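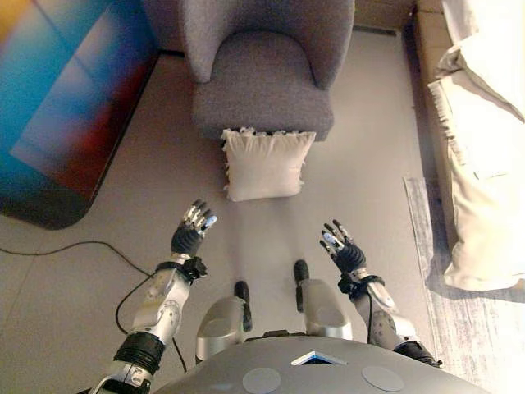 Flundthorpe Opens Its Doors for a Day of Household Robots

FLUNDTHORPE, 04/10/2020 – Trurnano welcomed neighbors, students and families into its Flundthorpe workshop this week for its first open day, and the house was full from the moment the doors opened. All 100 places were taken, and the waiting list could have filled a second day!

Visitors spent the morning with Rozīte, the humanoid robot that Trurnano has been teaching to help out at home. Her stage was an ordinary sitting area with an armchair, a sofa and a rug on a tiled floor. The job was one that every parent in the crowd recognized right away: a cream throw pillow with a fringed edge had ended up on the floor in front of the gray armchair, and it needed to go back on the seat.

A soft pillow is a tougher assignment than it sounds. It squashes, it slides, and the fringe moves whenever the pillow does. Rozīte has two arms and five fingers on each hand, and she works with both hands open and spread wide before she closes in from the two sides. The team talked the audience through every step, including the ones that went wrong. Rozīte tried the pillow 20 times over the course of the day and got it onto the chair on 8 of them, and each of those drew a cheer (the loudest came from the front row, where the youngest guests were sitting cross-legged).

"We could have shown a short film of the best try, and it would have looked great," the Trurnano team said in a statement. "We wanted people to see a normal working day. Some of the best questions came right after a miss, and we went home with a page full of ideas."

Between runs, guests could follow the robot's own view of the room from the next table and ask how she decides where to put her hands. Several students stayed there through lunch. Others headed for the bench at the back, where spare finger joints were laid out to be picked up, bent and passed along.

The afternoon belonged to Esar, the software that Trurnano uses to plan Rozīte's arm movements. Developers opened up a practice version on laptops and let visitors plan a reach of their own, then watch it play out on a simulated robot. Guests saved 56 plans before closing time. A few of them were very inventive, and one sent the simulated arm on a long and graceful trip around the back of the chair before it came anywhere near the pillow.

Work on the sitting room tasks started in February, and pillows are only the beginning. Next on the list are folded blankets, which the team expects to be harder still, followed by picking up toys from a rug.

Trurnano is planning another open day in Flundthorpe and will announce the date on its website. Admission will again be free, with places booked ahead. Teachers who would like to bring a class can write to the workshop now, and the team will set aside a quieter hour for school groups.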